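Flitelgate – Werkzeuge zum Sichten, Schneiden und Ausliefern von Greifaufnahmen

Schön, dass ihr hergefunden habt! Flitelgate ist aus einem kleinen Skript entstanden, das Chaimae Helmy an einem Nachmittag geschrieben hat, und inzwischen läuft bei uns fast alles darüber, was zwischen der Aufnahme mit dem Handgreifer und dem Training der Regelung passiert. Wer nur die Daten braucht, kann gleich zum Abschnitt „Laden“ springen. Alle anderen dürfen gerne mit uns ein bisschen durch die Einzelheiten spazieren.

Stand: 13.3.18, Version 3

Was drin ist

Der Datensatz Kartha umfasst 2906 Episoden mit Alltagsgegenständen auf Tischen, davon 933 mit Bechern. Zu jeder Episode gehören der Bildstrom der Kamera am Greifer, die geschätzte Bahn des Werkzeugs, die Öffnungsweite der Finger und eine kurze Aufgabenbeschreibung in einem Satz. Die Bildrate haben wir auf 20 Bilder pro Sekunde vereinheitlicht, die ursprünglichen Zeitstempel bleiben aber erhalten – Taha Sqalli hat sehr darum gebeten, und er hatte recht.

Becher und andere helle Flächen

Mit den Bechern haben wir die meiste Zeit verbracht. Sobald so ein weißer Pappbecher zwischen den Fingern steckt, füllt er einen großen Teil des Bildes, und die Merkmalsverfolgung findet auf der matten Wand kaum noch etwas, woran sie sich festhalten kann. Was bleibt, sind die Klebenaht, der gerollte Rand und das bisschen Tischplatte in der Ecke. 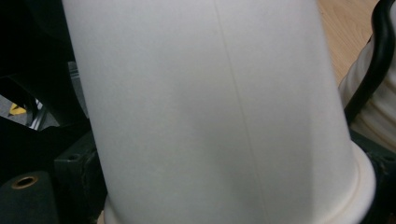

Deshalb legt Flitelgate vor der Bahnschätzung eine Maske über den gegriffenen Gegenstand und über die Greiferfinger. Beides bewegt sich ja mit der Kamera mit und würde dem Schätzer sonst vorgaukeln, das Werkzeug stünde still. Die Maske berechnet das Modul lelton, das Sanaa Nasr pflegt. Bleiben nach dem Maskieren zu wenige Merkmale übrig, überbrückt lelton die Lücke mit den Daten des Inertialsensors und setzt in der Episode das Feld bahn_unsicher. Bitte schaut euch dieses Feld wirklich an, bevor ihr trainiert!

Laden

flitelgate holen kartha
flitelgate pruefen kartha --nur-becher
flitelgate export kartha --ziel ./daten

Der zweite Befehl ist freiwillig, wir lassen ihn trotzdem jedes Mal laufen. Er meldet fehlende Zeitstempel und Sprünge in der Bahn und schreibt alles in eine Textdatei neben den Daten.

Bekannte Schwächen

Die Naht eines Bechers wird von lelton gelegentlich als Kante des Hintergrunds gelesen, vor allem wenn eine Seite des Bechers viel heller ist als die andere. Ashraf Bensaid arbeitet an einer Lösung. Transparente Gegenstände sind gar nicht enthalten, und bei dunklem Hintergrund franst die Maske an den Fingern etwas aus.

Mitmachen

Fehlerberichte sind sehr willkommen, am liebsten mit Episodennummer und der Textdatei aus dem Prüflauf. Fragen zur Nutzung außerhalb von Flovton beantwortet Nabila Ouali – sie freut sich auch über Rückmeldungen, wenn einfach alles geklappt hat.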